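Food and Households, Week 4
Who Clears the Table? Notes for Sunday evening readers

Welcome back, everyone, and thank you for the lively discussion last time (I know we ran over again, and I'll try to be better!). This week we move from cooking to what comes after it, which historians of the home have been slow to write about. Cooking left us recipes. Clearing up left us very little on paper, so we lean on letters, inventories and the things themselves: trays, racks, tubs for leftovers.

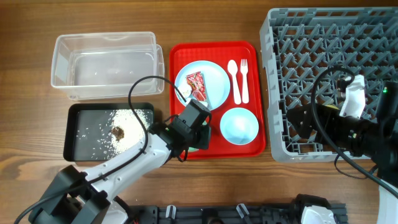

1. The Plunthorpe inventories

Please read the first 13 pages of the packet. These are lists made when a household was broken up, and Fares Semaan's notes in the margins are a real help with the older spellings. Look at which room each item was found in. A tray listed in a bedroom tells you something about illness, or about who ate alone, and I'd love for us to spend a good while on that.

2. Rice, bread and waste

McKinnon's chapter argues that families threw away far less than the advice books feared. She works from 69 kitchen diaries, a small number, and you may want to push on that. Peadar Ó Gríofa disagrees with her about bread, and his reply is at the back of the packet. 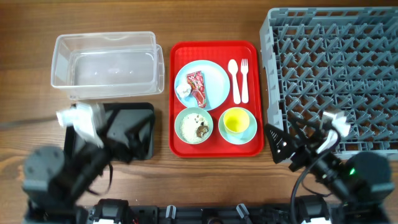

As you read the two of them together, keep asking who was holding the pencil. A diary kept by a cook and one kept by her employer can describe the same supper and hardly agree on a thing.

For next week: roughly 1,000 words on one object from your own kitchen, please, and bring a printed copy.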